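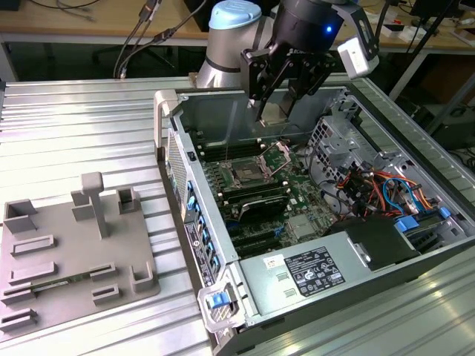
Beta Testers Wanted: The Jendico Bench Kit

Lendmont is looking for 11 repair shops, refurbishers and patient individuals to spend 15 weeks with the Jendico bench kit before we start charging strangers for it. You take computers apart for a living, or you did once and still miss it. You have a bench. You have opinions about robots, or you will by week two.

What the kit is

Jendico is an arm, a two-finger gripper and a slotted work surface, sold as a package to people who open up a lot of desktop machines. It is meant to handle the dull part of the job: memory out, memory in, cards out, cards in, next machine please. Parts wait their turn in a printed fixture plate, and we send the files so you can print a new one when you drop yours. The software is called Sorton. It has a large Stop button, of which we are proud.

The kit does not do screws yet. It does not do thermal paste, and having seen the early trials, we are in no hurry. Cables remain a matter between you and your conscience.

What we ask of you

Run the kit on real work at least 11 hours a week. Keep a log. The log can be short and it can be rude, but it has to say what machine was on the bench, what you asked the arm to do, and what it did. "Grabbed the wrong thing again" is a fine entry if you tell us which thing.

Join one call a month with Vilém Vaněk, who wrote most of Sorton and takes criticism well if you let him finish his coffee. Send back broken parts in the box provided. Please don't fix them first. We know you could.

What you need

A sturdy bench, a grounded outlet, and a steady supply of tower computers that you are allowed to damage. Customers' machines are out for the first month. Family photos are on those things.

You should be comfortable swapping memory and seating a card without watching a video. Programming experience is welcome but you won't need it. Experience with other robot arms is also welcome, though you may have to unlearn some of it.

Shipping is limited to the lower 48 states. The crate weighs 395 pounds and the driver's duties end at your curb, so make a friend with a pallet jack.

What you get

The kit on loan, spare fingers, phone support during business hours, and $900 at the end of the trial, paid once the log is in. Testers who want to keep their kit can buy it at a discount. Testers who want it gone can have it gone, and we'll pay the freight.

How to apply

Write to Grímur Hafþórsson at the Lendmont office, Domínguez Building, second floor, or use the contact form on this site. Tell us what your shop does, how many machines cross your bench in a normal week, and the worst thing you have found inside one. A photo of the bench helps. Don't tidy it.

Applications close 12/05/2019. Kits ship in March. If you are picked, Grímur will call to measure your doorway over the phone, and he will ask you to measure it twice.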